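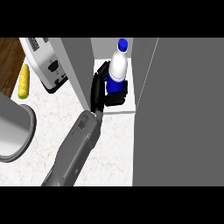 ## Why does milk go sour?

Milk looks very quiet, but it is full of life. Tiny living things called bacteria are inside it. They are so small that you need a microscope to see them.

Milk has a natural sugar, and its name is lactose. Some bacteria eat this sugar and make an acid. The acid gives the sour taste and the funny smell. It also makes the milk thick - those soft lumps are called curds.

Cold slows the bacteria down, so we keep milk in the fridge. Heat kills many of them. Water boils at 100 degrees Celsius, but the dairy does not need to go so high to make milk safe.

Sour is not always bad! Yogurt is made with friendly bacteria, chosen with care. But milk that went sour by itself at home is not yogurt, so please don't drink it. Ask a grown-up if you are not sure.

**New word:** *curd* - the thick part of sour milk. Cheese begins with it.

*Written by Chiharu Kawaguchi*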